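Povberg store clears backlog of mains and data leads

The equipment store at Povberg has finished sorting its stock of loose cables, a job that began in July and took in 1656 leads from three sites. The work was carried out on a packing bench at the Cukton building, where each lead was checked, coiled, tied and boxed before going back on the shelf.

Until now, leads returned from the sites went into open crates with no fixed method of coiling. Staff looking for a particular length often had to empty a crate to reach it, and leads with damaged sheaths were sometimes put back into use by mistake. An internal review in the spring put the share of leads that could be issued without further checking at 80 per cent.

Under the new procedure a lead is laid out straight, wiped down and inspected along its full length. It is then folded into long, even loops, with the connector left clear at one end, and closed with a single tie near the middle of the bundle. Ties are pulled snug but must not mark the sheath.

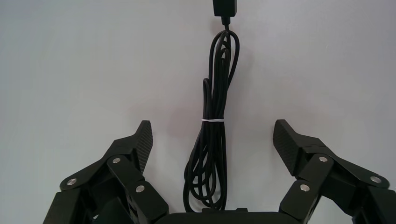
A black lead bundled in long loops and held with a white cable tie.

Arlindo Mendonça, who runs the store, said the position of the tie had been the main point of discussion. "With the tie close to the plug, the loops open out at the far end and catch on everything else in the box. With the tie in the middle you get two short loose sections, and they stay where they are put," he said. "We also wanted the plug outside the bundle so that it can be read and tested without undoing anything."

Tight bends directly behind the connector are no longer allowed. The first fold must leave the strain relief straight, as repeated bending at that point was the most common fault found during the sort. In all, 29 leads were withdrawn for this reason and a further 4 for cuts to the outer sheath. They have been set aside for recycling.

Boxes are packed at the bench by length, with the heavier mains leads kept apart from the data leads. 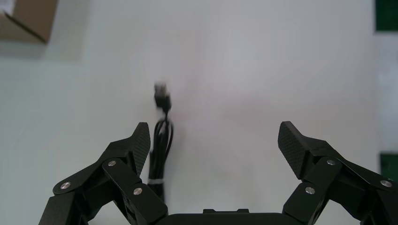 Each box carries a label on the short side giving the type, the length and the month of the last check. Boxes are filled to just below the flaps – overfilling was found to crush the loops and loosen the ties – and are stacked no more than three high.

The labels and the shelf plan were drawn up by Heydari, the contractor that also supplied the racking. The plan gives one bay to each length, with a separate bay for leads awaiting inspection. Returned leads will go to that bay first and will be processed every Monday morning.

The Prurovby site will move to the same method once its own racking has been fitted. Until then its leads will continue to be sent to the Cukton building for checking. Staff who need a lead outside the listed lengths should ask at the store counter before cutting or joining existing stock.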